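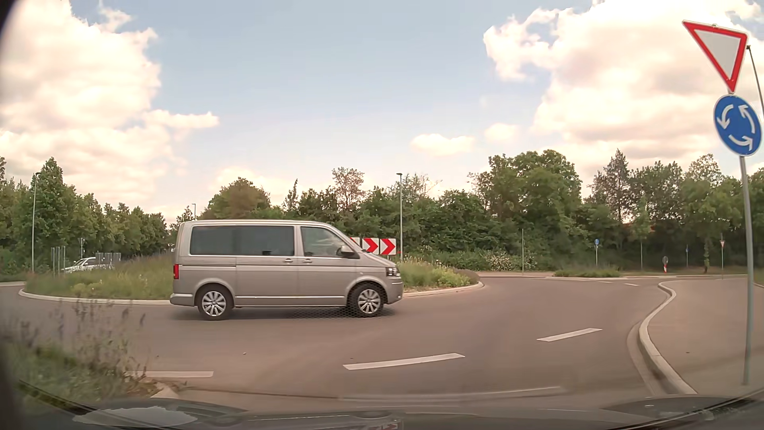
4.2 Roundabouts and Following Distance

These steps apply to all drivers of Hundley passenger vans.

1. Slow down before the entry line and yield to traffic already in the roundabout.
2. Follow the direction shown by the chevron panels on the central island.
3. Signal before the exit and check both side mirrors.
4. On the exit road, stay in the right-hand lane and keep a gap of 4 seconds to the vehicle ahead.

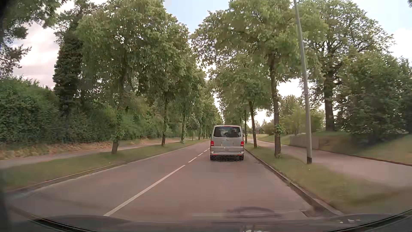 Figure 2. Van ahead in the right-hand lane of a two-way road.

CAUTION: Do not pass within the roundabout or on its approach.

Note: In rain, increase the gap to 10 seconds.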